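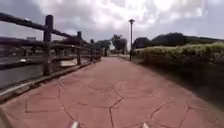
Ollside Walker, path sweeping and hauling kit
Sold by Skivico. Listed Mar 20, 2022

Hi, I'm Oksana Horobets and I run the small equipment side at Skivico. People keep asking me if a machine can do their chores yet, so let me tell you how I feel about this one!

Getting down a long paved path with a hedge on one side and a fence on the other? Yes, it's good at that. Seams in stamped concrete don't bother it. Hauling a bag to the shed? Mostly (it still wants you to load it). Sweeping leaves in November, when they're soaked and stuck flat? Nope. I went back over it with a broom, and I'd plan on doing the same.

Indoors I'd wait. Dishes and laundry are way beyond it.

In the box: walker, tow hitch, 2 batteries, charger
Run time: almost 3 hours per battery
Warranty: 3 years, parts from Didenko
Tow hitch spare: $140

Want the Kondbridge brush instead of the stock one? Put it in the order notes and I'll swap it before we ship.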